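4.2 Materials and Setup

The shop-floor half of the study used ordinary clay bricks, bought from a building supply yard and taken as they came off the pallet. We did not sort them for straightness or discard chipped ones. Earlier work on two-arm handling has mostly used foam blocks, machined aluminum or plastic crates, and results from those objects do not carry over well to a material that is heavy for its size, rough on its faces and likely to shed grit. A mason's helper handles such bricks all day without thinking about them. We wanted to know how near a pair of low-cost arms could come to that.

The household half used two chores, folding hand towels and clearing a table of dishes, and is reported in Section 5. The same arms, the same grippers and the same operators were used in both halves, so that differences between the chores could not be put down to differences in equipment.

Both arms were mounted on the Stekby bench, with their bases on opposite sides of the work surface. Each arm carried a two-finger parallel gripper. Control ran on the Somboon software stack, which was developed in our laboratory for the towel work and was changed for bricks in only one respect: the limit on closing force was raised. Motion planning treated the two arms as one system when they held the same brick and as two independent systems at all other times. The switch between these modes happened when both grippers reported contact.

Trials were run in three blocks. In the first block an operator drove the arms by hand controllers. In the second the arms ran on their own using a policy trained on the operator's recordings. In the third they ran on their own but an operator could step in and take over. Training data for the policy consisted of 2589 recorded brick moves. All recording was done by two operators, both of whom had already worked with the arms on the towel task.

4.3 Tasks

The brick work was divided into three tasks, given here in order of difficulty.

Pick and place. A single brick is lifted by one arm or by both and set down at a marked location. A trial counts as a success if the brick ends up within the marked outline, flat on the table, and no other brick has been pushed out of place.

Row laying. Bricks are laid end to end along a straight line. A trial counts as a success if the gaps between neighboring bricks are smaller than the thickness of a mortar joint and the row does not bow. No mortar was used in any of the trials. Mortar brings in problems of its own (spreading, setting time, cleaning the fingers) that we consider to be outside what these arms can do at present.

Clearing. Bricks scattered over the table are taken one at a time and moved to a pallet at the side. This task resembles the dish clearing task in Section 5 closely enough to allow a direct comparison.

Each task was attempted 300 times in each block. A trial was stopped and counted as a failure if a brick was dropped, if an arm stopped on a force limit, or if the time allowed ran out. The order of tasks was shuffled within each day, and the work surface was wiped down at the start of each session but not between trials.

4.4 Results on Bricks

Pick and place with hand control was close to reliable. Most of the failures came from bricks slipping at one end as they left the table, after which the brick swung and touched a neighbor. The trained policy did worse, as expected, but its failures were of a different sort. It seldom dropped a brick once it had a good hold. It often failed to get that hold, closing its fingers a little too high or too far toward the corner and then backing off to try again until time ran out. In 204 of the unaided trials the arms made three or more attempts at the same brick.

Row laying was harder for everyone. The operators said the difficulty was in the last part of the motion, when the brick in the grippers has to be pushed against the end of the one already down. Fingers that hold a brick by its ends have to let go before the joint can be closed, and fingers that hold it by its long sides hit the next row. Human bricklayers avoid the problem by letting the brick go early and tapping it into line. Our arms had no tapping motion in the first block, and the operators invented one, using the closed fingertips to nudge a released brick along the table. Because the nudge appeared in the recordings, the policy learned it too. It used the nudge more often than the operators did, sometimes on bricks that were already in line, and a few of the failures in the second block were rows that had been laid properly and then pushed out of true.

Clearing fell between the two. The first bricks to go were those with open table on both sides. When bricks lay close together, the policy tended to take the outer ones and leave the middle for last, without any rule telling it to do so. The operators worked in the same order, and we take this as a copied habit.

The third block, in which an operator could step in, gave the best results on all three tasks. The operators stepped in most often during row laying and least often during pick and place. A typical intervention was short. The operator shifted one gripper slightly, or told both arms to let go and start over, and then handed control back. We did not see any case in which the operator had to finish a whole trial by hand, though there was nothing in the procedure to prevent it.

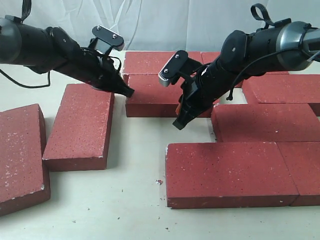
Surface condition had more effect than we had planned for. Brick dust gathered on the finger pads over a session and lowered the friction between pad and brick, so that slips became more common toward the end of the day. Cleaning the pads with a dry brush brought performance back to its morning level. We tried two pad materials. The softer one gripped better when new and wore through sooner, with the worst wear at the edges where it met the sharp corners of the bricks. The harder one lasted through the whole study. All results reported above are for the harder pad, and the trials made with the softer one have been left out of the totals.

Grit on the table caused a second, smaller problem. A brick set down on a chip of its own material does not lie flat, and in row laying a brick that rocks even slightly leaves a wedge-shaped gap at the joint. A person feels the rocking and sweeps the chip away with the side of a hand. Neither the arms nor the policy had any means of noticing it. Anong Kamolrat suggested adding a sweeping motion between placements, and this was tested informally toward the end of the third block. It removed the larger chips and spread the smaller ones. We have not included these trials either.

4.5 Comparison with Earlier Systems

The closest published point of comparison is the Caminitz system, which handles concrete pavers with a single arm and a vacuum cup. A vacuum cup takes the paver from above and so avoids the problem of closing joints. It needs a fairly smooth and clean top face, however, and we doubt that it would hold the rougher bricks in our set. The Flasumby gripper, with its wide padded jaws, is made for rough blocks but is too large to work between bricks spaced a finger's width apart. We had neither system available for side-by-side testing and make no claim about which is better overall.

Two arms cost more than one, take up more of the bench and must be kept from running into each other. In return they can hold a brick at both ends, which cut down the swinging described above. Whether that is worth the expense depends on the task. For clearing, one arm did nearly as well as two, and the second arm was mainly useful for speed. For row laying the second arm made a clear difference, especially in keeping the brick level as it came down.

4.6 Discussion

The question set out in Section 1 was whether machines of this class can yet do plain shop-floor and household chores to a standard that would let a person walk away. For bricks our answer is no for row laying, and a qualified yes for pick and place when the bricks are well separated and the pads are clean. Clearing would be acceptable in a setting where a stalled arm is only a nuisance and someone is near enough to restart it.

Speed is a separate matter. Even under hand control the arms were far slower than a person doing the same job with bare hands, and the policy was slower again. We did not try to optimize for speed. Some of the lost time is in the planner, which waits for both arms to come to rest before every change of mode, and this could be shortened without new hardware. The repeated attempts at a hold account for most of the remainder and will be harder to remove. They seem to call for some sense of touch in the fingertips, a point we return to after presenting the towel results.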